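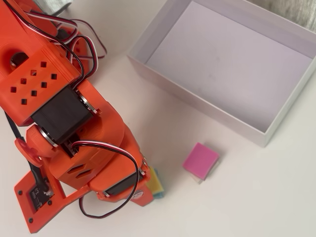

Figure 1. The kit arm with a block in its gripper, a second block and the open box on the table.

Unit 4: Looking at a Low-Cost Arm Kit
Introduction to Automation, Gevimside
Instructor: Jamila Kanagaratnam
Lab: Janaka Gazi

Purpose of this unit
We are reviewing the Starnex kit the way a small shop or school would before buying it. You will build nothing this week. You will read the parts list, run the block task, and write a one-page recommendation.

What you get
The Starnex is sold by Barua as a set of 3D-printed parts, servo motors, cables and a small control board. The parts are printed in orange plastic and the layer lines show. That is normal for printed parts and does not count against the kit in your review. Cracks at a screw hole do.

The control board sits in the base plate. The servo cables run along the outside of the arm, with loops of slack at the joints. Before you power up, move each joint by hand through its full range and watch the loops. A cable that pulls tight at one end of the range needs more slack. One that can reach the gripper needs to be tied back.

Cost
The kit price used in this course is $2,672, and that covers 2 arms: one you move by hand and one that follows. A single replacement servo is not included in the price. Barua quotes a service life of 4,000 hours for the servos. Treat this as a seller's number. We have not run ours long enough to check it.

The block task
Place the open box within reach of the arm and set the blocks on the bare table. The arm picks up one block at a time and drops it in the box. Each team does 100 tries. Write down every miss under one of these headings:

Missed grasp – the gripper closes without the block
Dropped – the block falls before it is over the box
Wall hit – the arm or block touches the side of the box
Other – say what happened

If the box moves, put it back on its tape marks before the next try. Do not reach in while the arm has power.

What to look for
Play in the joints matters more than speed. Hold the base, push lightly on the gripper, and note which joint gives first. Last November's group found most of theirs at the wrist and fixed it by tightening the horn screw. They also compared the kit with the Tadelberg arm in the back lab, which is stiffer and costs far more. You may use their table, but name it as your source.

Recommendation
State who should buy the kit, who should not, and what spare parts to order with it. Attach your miss sheet.

Due 23 July 2021, on paper, to Janaka Gazi in the lab.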